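News > Product announcements > Assembly and handling

Rindley publishes trial findings on the Zenach gear assembly kit, with reservations

August 2, 2023

Rindley, the independent test workshop for small manufacturers, has today published its findings on the Zenach gear assembly kit, a package of arm, gripper fingers and teaching software sold to firms that still put small gear sets together by hand. The findings are mixed. Rindley is not recommending the kit for general purchase at its present price and in its present form.

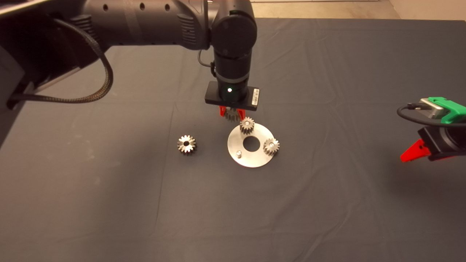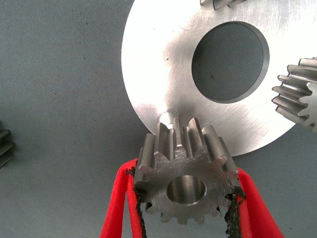
Gear placing with the red gripper fingers.

Zenach's sales literature says the kit can be "taught in an afternoon" and left to get on with it. Rindley bought a kit in April at the list price, told the maker what it intended to do with it, and set it a plain task: pick up spur gears and put them on the posts of a round metal plate. Most apprentices can manage this before their first tea break.

Across the trial the kit attempted 817 placements. Of these, 600 were completed without a person stepping in. The remaining 217 needed help of one kind or another, from a light nudge to a full stop and restart. Zenach was shown the figures before publication and does not dispute them, although it would like the nudges counted separately. Rindley has declined, on the grounds that a nudge still needs somebody standing there to give it.

"If you have to pay a person to watch the machine, you should put that person's wages in the sum," said Lotte Desmet, who led the trial for Rindley. "The brochure leaves them out. I have read it several times looking for them."

The first gear on a plate gave little trouble. The last was harder, as its teeth had to line up with whatever was already in place, and the software's answer to a tight fit was often to push a bit more. There is a setting to limit the force. It is on the fourth page of a menu and goes back to the factory value when the power is switched off. Zenach says this will be changed, but has given no date.

Rindley also has doubts about the padding on the fingers. It grips well when new, and the kit's best results came on fresh pads. The manual has a single sentence on replacing them and does not say how long a set should last. Buyers are advised to get a price for spare pads in writing before they sign anything — the quote Rindley received was for a full set of fingers, pads included, and the pads were not offered alone.

Teaching was better than expected. Mỹ Trình, a fitter with no background in programming, had the arm following a usable routine by the end of her first session. Changing to a gear with a different bore took her a good deal longer, and the screen messages were of little use to her.

"It tells you something is wrong and then it tells you to contact your supplier," she said. "I would have liked to know which thing."

The findings do give credit where the trial supports it. The arm went back to its taught positions reliably, the support line answered the phone, and the cables and fixings arrived complete, a courtesy other makers could copy. A workshop making one plate in large batches, with somebody already at the next bench, may well get its money back in the end. A workshop that changes parts every few days probably will not, and those are the customers the advertising is aimed at.

Zenach has announced that the kit will also be sold through Altıntaş, a distributor of workshop equipment, with a support contract included for the first year. Rindley has not seen the contract and offers no opinion on it. The claim in the same announcement that the kit "pays for itself in 336 working hours" comes with no working, and a request for the calculation has so far produced a second copy of the brochure.

A shorter repeat trial will be held at Rindley's Wustau workshop once revised software is available. It will use 124 placements with the same plate design and the same rule on nudges — Zenach has been told this in advance.

The full findings, including the fault log and the correspondence with the maker, can be had free of charge from Rindley on request. Rindley takes no payment from makers or distributors and paid for the kit itself. It would consider selling it on.

Press enquiries: Lotte Desmet, Rindley, Wustau workshop.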